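Keep the toy library open on weeknights

The council wants to cut the Rirklow toy library back to weekday mornings. The argument is that borrowing has dropped and that most families can buy what they need cheaply. I think both points miss what the place does.

I have been a member for 11 years, across three kids. In that time I've borrowed a balance bike, a train set, more puzzles than I can remember and one drum kit I returned early. Nearly all of it would have been landfill by now if I'd bought it. Kids go off things in a fortnight. A shared shelf suits that far better than a cupboard at home.

Cheap toys aren't cheap either, once you add them up. A household that spends $37 a month on bits and pieces from the discount shop has spent more than $400 by the end of the year. Our membership costs less than two months of that. 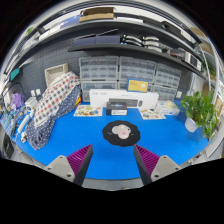

Small things on a blue tabletop, with a black mat underneath.

The borrowing numbers deserve a closer look as well. The Sperling branch closed its evening session in March, and the loans that used to go through there were counted as lost demand. Parents who work until five can't get to a desk that shuts at noon. If you lock the door and then count who came in, the answer will always be low.

I accept that staffing costs money. The evening session at Rirklow costs around $2000 a year to run — a small sum beside what Workanwood got for new bollards in its car park, which was already perfectly easy to park in.

There is a fair case for dropping one morning instead. Mornings are quiet during term, and the retirees who come in with grandkids have told me they'd happily swap to an afternoon. Put that option in the survey and let members choose. At the moment the form only asks which evening we'd miss least.

Submissions can be handed in at the front desk until the end of the month.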